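Hustby Robotics Club: Questions and Answers
Updated 2025-10-23

Who can join?
Every pupil of Hustby school from year 8. You do not need to know programming.

When do we meet?
Two times in a month, in the Skondine building. One meeting takes 60 minutes.

How big are the teams?
Four pupils in each team. If you come alone, we find a team for you.

What is the Postma task?
It is our table task for January. The team must pick up small things from a desk with a gripper and put them in the right place.

Can I practise the task before January?
Yes. Tape and a glue stick are enough to begin with. Please keep the rest of the table free.

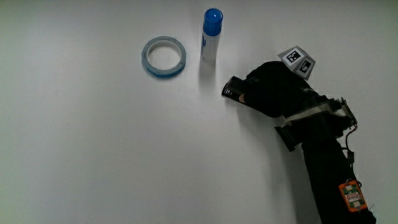 Gadow Club Pages, issue 2, page 4

Must I build my own gripper?
No, the club has grippers to lend. If you want to build one, please show us your drawing first.

Does it cost something?
The club is free. You pay only for the bus to the competition.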